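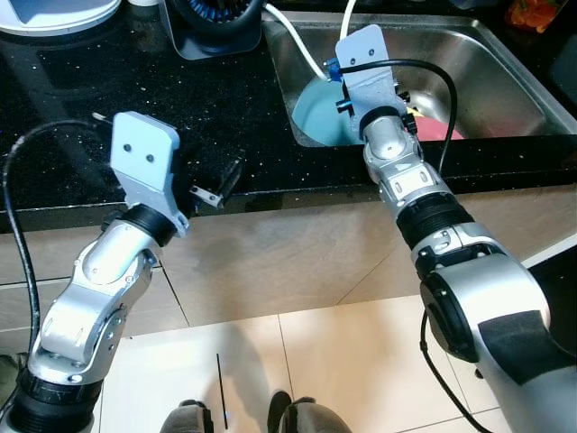

Kitchen counter, November.

I have been on a card making streak this month and my fingers are every color of the rainbow! Today's card is a birthday one, and it started with a background I have been wanting to try ever since I got my box of Flesier inks. There are 77 little ink pads in the full set, and no, I did not buy the full set. I bought the blues and greens, and then I went back for the yellows, and then there was a sale on the reds. So I have most of them. Let's move on.

The card base is plain white cardstock, the heavy kind, cut and scored so it folds to a standard A2. I used to buy them pre-folded but I kept getting packs where the fold was a hair crooked, and once you see it you can't stop seeing it. Now I score my own with a bone folder and a ruler and it takes me no time at all.

For the background I cut a separate panel a quarter inch smaller all the way around and taped it down to my glass mat with low-tack tape. Then I blended with three inks, going from a pale yellow at the top to a peachy pink in the middle to a soft purple at the bottom. I use the small round blending brushes (one per color family, please learn from my muddy mistakes) and start with the lightest color, swirling in from off the edge of the paper so there is no hard starting mark. Go lightly. You can always add more and you can't take any away. When I got down to the purple I went back over the pink where the two meet, because that spot tends to turn a bit gray on me if I leave it alone.

Once it was dry I flicked a little water on it, counted to ten, and blotted it up with a paper towel. I love this part so much! You get these pale spots like light coming through leaves. I also splattered on some white acrylic thinned with water, and a good deal of that landed on my sleeve.

The stamp is from Larnness, from their garden gate set. It's the one with the tall foxgloves leaning over the fence. I have had this set for two years and had only ever used the bird from it, so I felt pretty virtuous getting the big image out at last. I stamped it in black right over the blended panel using my stamping platform, and I did it twice without moving anything, as the first impression was patchy along the fence posts. New red rubber does that for me. If you rub it gently with a clean white eraser before the first use it takes the ink much better, and I forget to do it every single time.

I was going to color the foxgloves with markers, but the background showed through so prettily that I left them alone and only added a few touches of white gel pen on the bells. Then I couldn't resist some clear glitter pen on the centers. It doesn't show up in any light except direct sun, so you will have to take my word for it.

The sentiment is "Happy Birthday, Friend" from an old Ritchie alphabet and greetings set, heat embossed in white on a strip of deep purple. Two tips for white embossing that have saved me a lot of grumbling: use the powder bag first, every time, even if you think the cardstock is fine, and let the heat tool warm up away from the card before you bring it in. I cut the strip with a plain straight end on one side and a little fishtail on the other and popped it up on foam tape.

Then came the bow. I tied that bow five times. The twine is a Fluron cotton twine in lilac and white, and it's lovely stuff but it is slippery, and the loops kept coming out like rabbit ears after a windstorm. In the end I tied it around a fork (two tines in the middle, you can find this all over the internet) and stuck it on with a glue dot.

The inside has a leftover scrap of the blended paper along the bottom edge, and I stamped the bird in the corner. I always try to put something on the inside now. I spent years making fancy fronts and leaving the inside totally blank, and then I got a card from a blogging friend with a tiny stamped mouse inside and it made my whole day.

I'm entering this one in a sunset colors challenge, and it also counts toward my goal of 108 cards this year. That's two a week plus a few for emergencies. I'm a little behind, so if you see a run of very simple cards next month, you'll know why!

Next up I want to try the same background in greens for a batch of thank you notes. If you have a favorite green combination that doesn't turn to pond water in the middle, please leave it in the comments. I'll be over here picking glitter off the cat.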